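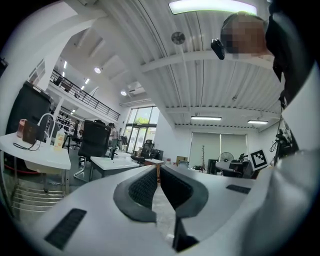 Looking After a Carbon Steel Wok

Home | Kitchen | Pantry | Cleaning | Contact

14 January 2022
By Kirsty Semple

A plain carbon steel wok comes with a coating of factory oil or wax, and food cooked over that tastes like a garage. Scrub it with hot water, dish soap and a steel pad until the water runs clear. You may need to go over it twice. Dry it on the burner.

First seasoning

Open a window and turn on the fan. Heat the wok over a high flame, tilting it so the sides get their turn, until the gray metal goes blue and then brownish. Take it off the heat and let it cool for a few minutes. Wipe a teaspoon of canola oil all over the inside with a folded paper towel held in tongs, then wipe it again with a clean towel as if you were trying to get all of it off. Heat until it stops smoking. Do this three times.

If your wok has a wooden handle, leave it out of the oven. With an all-metal one you can do the oiling step at 450 degrees for an hour, upside down, with foil on the rack underneath.

Sticky patches mean too much oil. Scrub them back with coarse salt and do one thin coat again.

After cooking

Rinse while the wok is still warm, using a bamboo brush or a soft sponge. A little soap does no harm. Stuck rice comes off if you simmer an inch of water in the pan for five minutes. Don't leave it to soak overnight.

Dry it on the burner every time. I left mine on the drainboard for a weekend in December and had orange freckles all over the bottom. They came off with steel wool, and two coats of oil put it right.

Tomatoes, vinegar and wine

Long simmering in anything sour strips the seasoning. A splash of rice vinegar at the end is fine. For tomato sauce, use stainless.

Quantities

A 14-inch wok on a home stove will brown 100 grams of sliced beef properly, and a bit more if you spread it out. Put in 700 or 800 grams and it will boil in its own juice. Cook in batches and tip each one onto a plate.

Gintarė Urbonaitė wrote to ask about flat bottoms. On an electric coil or glass top, yes, buy the flat one. Round bottoms are for gas with a wok ring.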